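Fault halts two-arm ornament trial at Skellby

A two-arm robot test cell at Skellby was shut down in December after its right arm kept pushing when it should have let go. No injuries. One cracked ornament, one scraped finger pad, and a stop button that took longer to act than the paperwork says it should.

The cell belongs to Vavumora, a small firm that builds bench-top handling gear. The task was tree trimming. Two arms, one small artificial tree, ornaments passed from gripper to gripper and hung up. Light work, but fiddly, and the firm uses it to check how well the arms share a tight space.
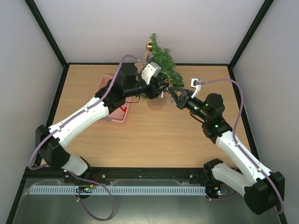

The two-arm cell at Skellby, with the grippers close together in front of the tree.

According to a fault note sent to customers, the trouble came on run 498. The left arm reported that it had hold of an ornament. The right arm never got the message. It held on and kept driving forward, and the two wrists came together and stayed pressed for 16 seconds before power was cut by hand.

"The arms are weak enough that you'd get a bruise, no more," said Montri Pongsiri, who leads testing at Vavumora. "But it should of stopped by itself. It didnt."

The firm traced the fault to a dropped signal between the controllers. A timeout meant to catch exactly that had been set to 27 seconds during setup work and never put back. Normal value is two.

Hanging strings are a second worry. The note says a thin string can snag on the outside of a gripper during a handoff, and the force reading is too small for the software to notice. Pongsiri would not say wether that played a part on run 498. Still being looked at.

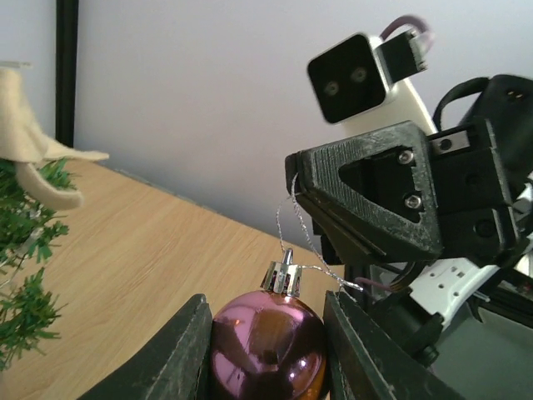 A bauble between the gripper fingers, its silver string caught on the front edge of the second gripper.

Rungnapa Nuchit, a safety reviewer at Sriwong, went through the logs and wants the timeout locked so operators can't change it from the screen. She also asked for a light guard across the front of the bench. "People lean in to fix a string. Everyone does it," she said.

Eight other cells run the same controller software, most of them at Fullura - all have been told to check the setting before the next start. A patch is out for testing. Skellby stays off until Nuchit signs the restart form.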